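Isudthorpe sets fiber-content and shrinkage rules for municipal uniform contracts

20 April 2024

The town of Isudthorpe has adopted a new purchasing specification for staff clothing that requires bidders to submit shrinkage and colorfastness results for each garment style. The specification covers T-shirts, polo shirts, work pants and light jackets issued to parks, water and road crews. It takes effect with the contract that opens for bids in August.

Under the previous terms, suppliers had only to state fiber content and fabric weight. The town replaced shirts on a fixed yearly schedule regardless of condition, and had no written basis for rejecting a delivery that shrank or faded early. In the last contract year it purchased 1,593 garments, of which the largest share were short-sleeved shirts in dark colors.

The new document sets limits on dimensional change after repeated home laundering, measured separately for body length and chest width. Side seam twist is also limited. Twist is common in tubular knits, where the fabric relaxes in the wash and the seam moves toward the front of the body. Bidders must use an independent laboratory and send the full report, including the wash temperature, drying method and detergent used.

"A weight figure tells you how much yarn is in the cloth. It does not tell you what the shirt will measure in October," said Lyle Nguyen-Tran, purchasing analyst for the town. "We were writing specifications around the number that was easiest to print."
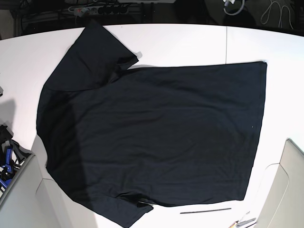
A black short-sleeved T-shirt laid flat on a white tabletop.

Measurements must be made with the garment flat, without tension, after conditioning at the temperature and humidity set by the laboratory's test method. Body length is taken from the high point of the shoulder to the bottom hem, and chest width directly below the armholes. Each result is the mean of several specimens from the same production lot.

Colorfastness is to be reported for washing, perspiration and light. Dark shades carry an additional requirement for wet rubbing, a test in which a damp white cloth is passed over the fabric under a set load and graded for staining.

Two suppliers, Dimitriou and Stekelis, submitted comments during the review period. Dimitriou asked that results be accepted for a fabric family instead of each style, citing laboratory costs. The town declined for shirts but agreed for jackets. Stekelis requested a longer validity period for reports, which was set at 2 years provided the mill and dye process do not change.

Orders below 900 pieces are exempt from lot testing on delivery, though the initial report is still required. For orders above 3,000 pieces, the town may draw its own samples and bill the supplier if they fail.

Ionuț Matei, a textile technologist at the testing firm Tiltunico, said the limits were achievable with preshrunk knits already on the market. He noted that tumble drying accounts for much of the length loss in cotton jersey and that the specification correctly names a drying method.

The bid package will be available from the town purchasing office.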